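Trulevton Wrist Kit: two-finger gripper, wrist camera, recording box

I've been selling this kit out of the Durnico shop since October and people keep asking me the same thing: is it good for collecting demonstrations, or just for playing around? Collecting! It's what I built it for, and it's what I use it for myself most afternoons.

You get the gripper with its pair of black textured pads, the small camera that mounts at the wrist, the recording box, and 2 spare pads (they wear on the tips first, so swap them before your grasps get sloppy). It bolts to most small arms with the adapter plate. If you're not sure about yours, send me the model and I'll check before you order.

My own long-running task with it is paper cups and a wire cup holder. Cups go in the holder, cups come out of the holder, and I save every run, including the ugly ones where I catch the rim. The last batch came to 383 episodes, and I threw out very few of them. What I like is how much of the work the wrist view takes in – both fingers, the holder, and a good stretch of table past it – so the policy has something to go on before the grasp as well as during it.
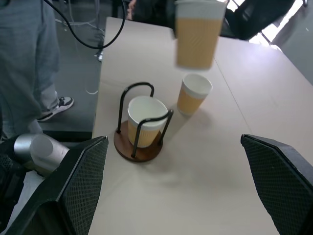

Līga Ramanauskas wrote in to say she'd move the holder between runs a lot more than I do, and that her first policy only knew one corner of the table until she started shuffling things every 4 episodes. Fair point, Līga! I've started doing the same, and the recording box now has a reset reminder you can set to any number you like.

A few practical bits. Each episode is saved as its own folder with video, joint positions and finger opening on one clock. Pressing the foot pedal starts a run, pressing it again ends it, and a long press marks it as bad (I use that one plenty). The box doesn't train anything for you, so you'll need your own machine for that.

Kits ship on Friday. The pedal is included, the arm isn't. Spare pads are sold in pairs, and the Lalberg adapter plate is a separate item, so add it to the cart if you need it.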